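10/21/26

Club session, second half of the Durnthorpe build. Replaced both finger pads' backing screws with the 2 mm set; the old ones had been working out of the thread. Jaw now closes square. Thịnh Giáp re-zeroed the encoder and saved the offset under a new name, so the old file is still there if we want it.

Main job was the soft-surface task for the Brestormont round. Rules say the cloth starts anywhere on the upholstery and has to end up in the bin. Our approach routine still assumes a hard table. On a cushion it stops late, presses in, and the force limit trips. Chin-lung Lau wants to approach with the jaw wide open and come down in short steps, reading motor current after each one. I would sooner fix the height estimate first. We agreed to log 12 approaches his way and look at the current traces before arguing further.

Lanz gripper firmware left alone. Fasto script crashes if the log folder is missing; added a check.

To do: label the spare cable, print slimmer tips, ask about bench time in the last week of October. Also read the scoring sheet again, the part on dropped items.

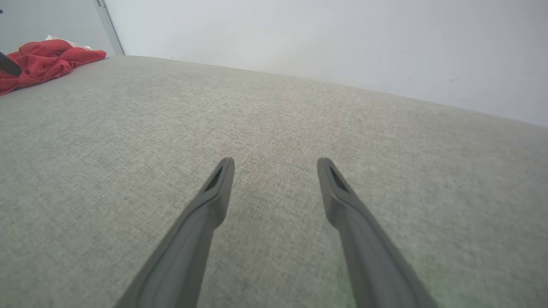 Wrist view, jaw open over the cushion, red cloth at far left.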